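Why Does My Hamster Sleep All Day?

You waited 13 whole days for your hamster to settle in. You bought the wheel. You bought the little wooden bridge. And every day after school you find a warm lump of fluff under the bedding, snoring at you.
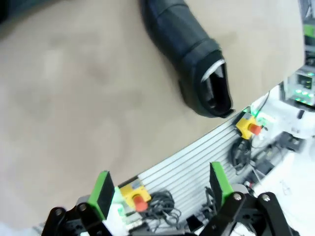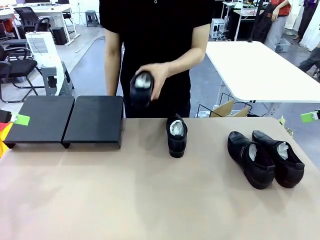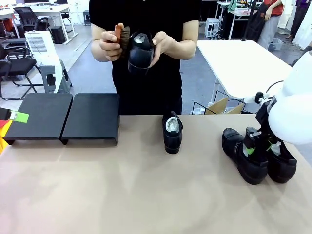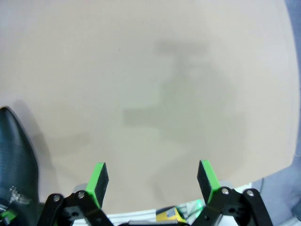
Your hamster isn't lazy, and it isn't being rude. Wild hamsters stay in their burrows while the sun is up, when the ground is hot and plenty of animals out there would like a hamster for lunch. They come out at dusk to look for seeds. Your hamster has never met a hawk, but it isn't taking chances.

So please don't poke it. A hamster woken in the middle of the day is a grumpy hamster, and grumpy hamsters have teeth. Wait until evening, talk softly, and let it come to you.

Dong-geon Wang has kept hamsters for nearly 30 years. His latest, Dina, gets up after supper and runs on her wheel until he goes to bed. Then she runs some more. He has moved her cage out of his bedroom, and you may want to think about that too.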